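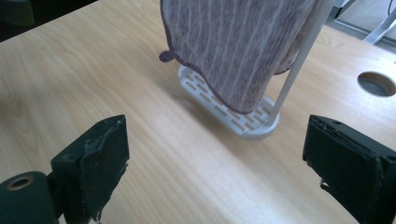 **Mehrangiz Bakhtiari**
*Moderator, Small Spaces board*

**Towel stand on a wood desk: keep it or move it?**

My room has a sink in the corner and no wall I'm allowed to drill, so the hand towel lives on my desk. The stand is white with a slotted base, and the towel is the purple one with the white stripes. My question is about the desk. Will a damp towel hurt the surface over time? I hang it back up after every wash, so it gets used a lot.

---

**vcordero30**

I'd move it. I had a stand like that on a Gerkine desk and ended up with a dull patch where the drips collected. Slots let the water through, and then it sits under the base where you don't see it.

---

**Arif K.**

Disagree. Slots also let air in. A solid base would be worse. Lift it once a day, wipe under it, done. Mine has been on a wood shelf since June and the shelf is fine.

---

**vcordero30**

Shelf near a window?

---

**Arif K.**

Yes, next to one.

---

**vcordero30**

Then it dries faster than most. Mehrangiz, put a tray under it at least. Carretero has a flat one that would fit.

---

**severino_e**

The towel matters more than the stand. That one looks plush, and thick towels hold water for hours. It also hangs low enough to cover a lot of the base. Fold it higher, or get a thin waffle towel for weekdays and keep the striped one for guests. You could use the little loop on the edge if you ever get a hook.

---

**Mehrangiz Bakhtiari**
*Moderator*

I don't want a thin towel. I like this one. The loop is no use to me without a hook, and stick-on hooks fall off my paint.

---

**severino_e**

Which hooks? Bondeck ones held for me on painted plaster, but you have to leave them overnight before hanging anything.

---

**Mehrangiz Bakhtiari**
*Moderator*

Some other kind. I'll try Bondeck inside the closet door first. Until then I'll put a tray under the stand and wipe the desk at night.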